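Le cor, à quarante-six ans

J'ai repris le cor en octobre, après une interruption que je préfère ne pas chiffrer, et je suis dans un état de joie assez ridicule. Je souffle dans ma voiture (avec l'embouchure seule, à l'arrêt, je vous rassure), je souffle dans l'escalier, je siffle des quintes en épluchant les carottes. Mes enfants ont demandé si ça allait durer. Oui !

Tout est parti d'Eugénie Riviere, avec qui je jouais au lycée et que j'ai recroisée à la gare de Jidora. Elle m'a dit que l'harmonie cherchait un quatrième cor, et j'ai répondu oui avant même d'avoir retrouvé mon instrument. Il était chez ma mère, sous des rideaux, avec une palette bloquée et une odeur de vieille huile que j'ai reconnue tout de suite. Romain Poulain, le réparateur de la rue d'Aoun, me l'a rendu neuf jours plus tard pour 115 euros, palettes nettoyées, lièges changés, coulisses qui glissent comme du beurre.

La première répétition, par contre, quelle claque. Au bout d'une demi-heure je n'avais plus de lèvres. Plus rien, du carton. J'ouvrais la bouche, je posais l'embouchure et il sortait un bruit de radiateur. Thabiso Fourie, premier cor, m'a glissé à la pause qu'il valait mieux s'arrêter dix minutes trop tôt que deux minutes trop tard, et depuis je m'y tiens.

Ma routine du moment, pour celles et ceux qui reprennent aussi : dix minutes de sons filés dans le médium, tout doux, puis les harmoniques naturelles sur le cor en fa, sans toucher aux palettes, puis une étude lente. Je garde les aigus pour la fin de semaine. Et je chante tout avant de jouer — c'est pénible pour l'entourage mais au cor, si on n'entend pas la note dans sa tête, on tombe sur la voisine, et elles sont très serrées là-haut.

Le programme du concert est superbe, avec une suite de danses où les cors font des contretemps pendant 28 mesures (on s'y perd tous, même Thabiso) et puis soudain une mélodie, huit mesures, à nu. La salle de Jidora fait 400 places. J'y pense à trois heures du matin, avec un mélange de trouille et d'impatience que je n'avais pas ressenti depuis très longtemps.

Si vous avez un instrument qui dort quelque part, sortez-le, même une seule soirée ! Et si vous avez une bonne méthode pour travailler les sons bouchés, écrivez-moi, parce que ma main droite ne sait plus du tout où se mettre et que je joue systématiquement trop haut.
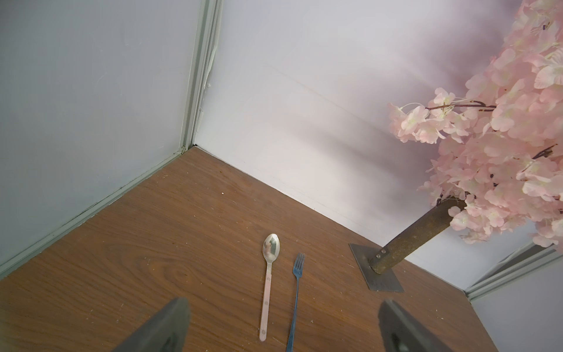

Un coin, deux murs et du bois brun-rouge.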